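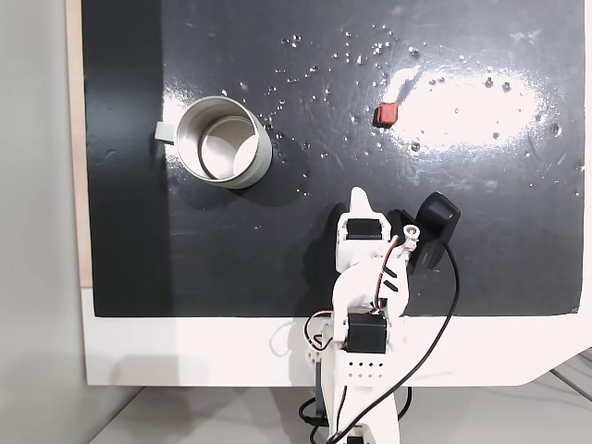
Rovden Facilities Desk
Ticket: Black tabletop, second floor break room, will not come clean
Opened by: Bouchra Berrada
Assigned to: Remzi Gökçe
Priority: Low (requester has changed this to High, twice)

Berrada, 9:10
The glossy black table is covered in white specks again. Mostly toward the upper middle and over on the right, plus smudges and streaks on the left. I wiped it. It looked superb for the length of one coffee. Whoever picked gloss black for a room where people eat has never met people.

Gökçe, 9:45
What did you wipe it with?

Berrada, 9:52
Blue spray from under the sink. Label says Plidach. Paper towel. Enthusiasm.

Gökçe, 10:20
Plidach leaves a film on gloss if you use too much, and everyone uses too much. Please try warm water with a drop of dish soap, then plain water, then a dry microfiber cloth. Clear the table first. The steel mug and the little red cube both need to come off, otherwise you end up polishing around them and we get islands.

Berrada, 11:35
Did all that. The streaks are better. The specks have not read your instructions. Some wipe away and some stay put. The mug has been in the same spot since Friday and I would like it noted that I moved it.

Gökçe, 11:50
Noted. The ones that stay could be hard water. Equal parts white vinegar and water on a cloth, leave for 2 minutes, rinse, dry. Keep it off the white edge until I check what that's coated with. Also, look at it from the other side of the table. Half of what you see from the door is glare.

Berrada, 1:15
Vinegar worked on all but 5. Room now smells like a chip shop. From the other side the table looks fine, so my proposal is that we all enter through the window.

Gökçe, 1:30
Plastic scraper, flat, lots of water. No scouring pads. The Hamdy office used one on theirs and it is now a matte table.

Berrada, 2:40
Got them. Please leave the ticket open until tomorrow morning, after breakfast.

Status: Pending
Follow-up: replace Plidach under sink; ask Ostodberg for the finish spec on the white edge; find owner of mug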